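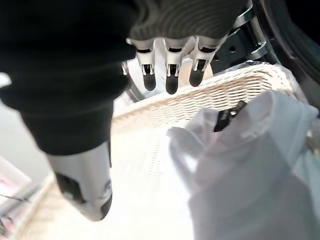
Thread on what we have been doing with the robot hand this fall. A few people asked how the examples get made, so I'll go through it. Most of it is slow and there is no clever trick in it.

The project is called Urkard. The goal is a policy that can take ordinary household stuff out of a container and put it somewhere else. Baskets, bins, bags. It learns from examples where a person drives the hand and the system records everything.

One example is one attempt at one instruction. "Take the bag out of the basket" is an instruction. "Tidy up" is not, or at least we don't know how to score it, so we don't record it.

We started recording in October 2020. As of this morning we have 2,466 attempts on disk. After review, 1,319 are in the training set.

People see those two numbers and assume the rest were failures. Some were. Many were fine as motions but had something wrong with the record: a camera stream that stalled, a wrong instruction typed in, an operator's arm in the way.

How it works: the operator wears a glove, and the robot fingers follow the glove. The arm follows a tracker on the operator's wrist. There is a small delay. You stop noticing it after an hour and then you notice it again when you get tired.

We record joint positions, commanded positions, motor currents, a camera that looks at the whole table, and a camera down at the wrist. The instruction is stored as plain text.

The wrist camera is the one I would fight to keep. From the table camera, the hand covers the object at exactly the moment you care about. From the wrist you can see the fingertips and what is under them.

It has its own problems. The thumb is so close to the lens that it goes soft. And anything pale under a strong light washes out. A white weave turns into one bright patch, and the model has to work out where the bottom of the basket is from very little.

We tried turning the exposure down. Then the dark things disappeared: black straps, black fingertips, cords. We went back to the old setting and moved a lamp. Still not great.

Zarmeena Butt does most of the driving. She is much better at it than I am. Her attempts are shorter and she hardly ever re-grips. That sounds good, and it caused trouble.

The first model we trained on mostly her examples did well until something slipped. Then it had no idea what to do. It had almost never seen a slip, so it closed the hand on air and carried the air over to the drop spot.

So now we record slips on purpose. The operator sets up a bad grasp, lets it go wrong, and then fixes it. We cut the bad part off the front for some of these and keep only the fix. For others we keep the whole thing with a label.

I'm not sure yet which is better. Eino Lappalainen thinks we should cut all of them. His argument is that the model copies what it sees, and if it sees bad grasps it will make bad grasps. Mine is that the label should handle that. We'll run both.

Objects. We began with blocks and cups because everyone does. They are good for checking that the recording works. They don't teach you much about a house, where half of what you pick up has no fixed shape.

Thin plastic bags are the worst thing we have tried so far. They are see-through in some places and shiny in others. They change shape when you touch them. A handle can stand up on one attempt and lie flat on the next.

There are a few ways to pick one up. You can go for a handle loop, pinch a fold, or scoop under the whole thing. All three work sometimes. If you record all three from the same starting position, the model tends to do an average of them, and the average is bad.

What we do about it: the operator picks the method by a rule. If a handle is standing clear, take the handle. If not, pinch the highest fold. Scoop only if there is something heavy inside. The rule is written on the sheet next to the glove.

Since we started using the rule, the bag examples have been a lot more alike, and the model hesitates less over the basket. It used to hover there with the fingers half closed until the time limit ran out.

Things inside bags are a separate headache. A small hard object near the opening can catch a fingertip, or it can fall out on the way up. We count it as a failure if anything falls out, even if the bag arrives.

Basket rims. A rim looks a lot like something you could grab, and early on the hand grabbed it all the time. It would lift the whole basket. The instruction said bag. We now have 79 examples where the object lies right up against the rim, and that helped more than I expected.

We also mix in things that are not the target. Straps, cords, cloth, whatever is near. If the table is clean in every example, the model learns that the only thing on the table is the thing to pick up. Then you put down a phone charger and it goes after the charger.

Straps with buckles deserve a post of their own. A buckle is bright and has hard edges, so it pulls the model's attention. If a strap lies behind the target, we make sure to record it with the strap in other places too, and also with no strap.

Resetting between attempts takes longer than the attempts. Somebody has to put the object back, but in a new pose, and people are bad at being random. Left alone, I put everything slightly right of center with the opening toward me.

So a script picks the pose. It shows a rough outline on a screen: this area, turned this much, crumpled or flat. You do your best to match it. For a plastic bag "turned this much" means very little, but at least it stops you from doing your habit.

We call the script Hyvönen. There was a reason once. It also sets the order of instructions, so the operator can't do twenty easy ones in a row before lunch.

We record in blocks of 100. Then a break, then a different operator if there is one. The last part of a long block is visibly worse. You can see it in the currents – people squeeze harder when they are tired.

On squeezing: the fingertips are rubber, and you can't feel anything through the glove. New operators close the hand until it stops. With a bag that does no damage. With a paper cup it does. We show the current as a bar on the screen now, and people watch the bar.

The sleeve over the forearm is there to keep the cables from catching on things. It also ends up in a corner of the wrist view. I worried the model would react to the creases moving around. We tested with that corner masked out and saw no difference we could measure, so the sleeve stays and the mask is off.

Review. Every attempt gets watched once by someone who did not drive it. The reviewer marks success or failure, whether the instruction matches, and whether any stream is broken. Zarmeena wrote the review page. It plays both cameras side by side at double speed.

The hardest calls are the half successes. The bag comes out but drags a cord along. The bag lands on the edge of the drop spot. We argued over these for a week and then wrote down answers. Cord moved: fine. Cord lifted off the table: failure. Touching the drop spot: success.

I went back and rechecked my own early reviews against the written rules. I had been too kind on the drags. Those got relabeled. If you are starting something like this, write the rules before the first block and save yourself the evening.

Storage is dull but it has cost us more days than the hand has. We moved to the Trisov format so each attempt is one file with all streams on the same clock. Before that the wrist video could be a few frames off and you would only find out after training.

A few frames does matter. If the fingers close in the picture before they close in the joint data, the model learns to act late. It looked like a timid robot. It was a clock problem.

Someone asked about simulation. We use Astovum for rigid objects and it is fine for reaching. For bags and cloth we haven't got anything from it that carries over to the real hand, so those are all driven by a person.

Someone else asked whether a two-finger gripper would be easier. Yes, for most of this. The fingers on this hand give you more ways to hold things and more ways to get it wrong. We want the extra motions later, for buckles and zippers, so we're paying for it now.

Where the model is today: good on boxes and cups, decent on folded cloth, poor on bags when the handle is down. It still goes to the wrong side when the basket is turned in a way we haven't recorded much. Those turns are next on the list.

Plan for November: more baskets and bins with different rims, darker ones in particular. More low-light blocks. A third operator, if we can get one, with hands a different size from mine and Zarmeena's.

We also want instructions written by people who haven't seen our sheet. We all say "take the bag out of the basket" in the same words. Ask three other people and you get "grab," "empty," and "get rid of that."

To the person who asked about releasing the data: we'd like to. The review rules need cleaning up first, and the early files have to be converted. I'll post here when there's a date.

Replies are open. If you have recorded examples with thin plastic and found a lighting setup that works for pale backgrounds, I'd like to hear what lamp and where you put it.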